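Pivstead Paint Forum > Watercolor > Still life and setups

Glazing a lemon without getting mud

cleswood_cat
I've been at the same lemon for 2 evenings and the shadow side goes khaki every single time. I'm putting a thin violet over dry yellow, like in the Sembridge workshop handout. Paper is the 100 lb stuff from the pad. What am I doing wrong?

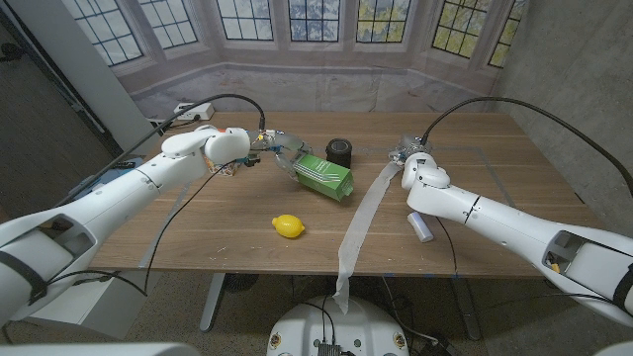

Lemon in front, green striped box behind

inkandrinse
It's the violet. Opposite colors gray each other out, so of course you get khaki. Try a weak burnt sienna, one pass, and then leave it alone (the hard part!).

palewash71
Gotta disagree. I use violet on yellow constantly and it's lovely. I'd bet the paper — that weight buckles, the wash pools in the dips and you end up scrubbing. Get the 140 and see.

inkandrinse
Paper doesn't change what two pigments do when they meet. But sure, heavier is nicer.

cleswood_cat
Ok, tried sienna on a scrap and it's way cleaner, kind of warm and buttery. Still want a cool edge where it turns away though. Also the wood grain is eating me alive, do you paint every streak??

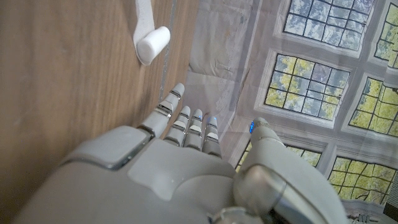 Wood grain on the left, the wrinkled backdrop on the right

joseph_st_studio
No no no, don't paint every streak. One flat brown wash, let it dry, then drag a nearly dry brush through in a few spots. We do it that way in the Joseph Street group and almost everyone gets it on the first try.

palewash71
Agree on the grain. For the cool edge use a tiny bit of cobalt while the yellow's still damp.

inkandrinse
Cobalt into damp yellow is green, lol.

palewash71
A little green on a lemon is fine! Go look at one.

cleswood_cat
Going to try both on the same sheet tonight, will post the scraps.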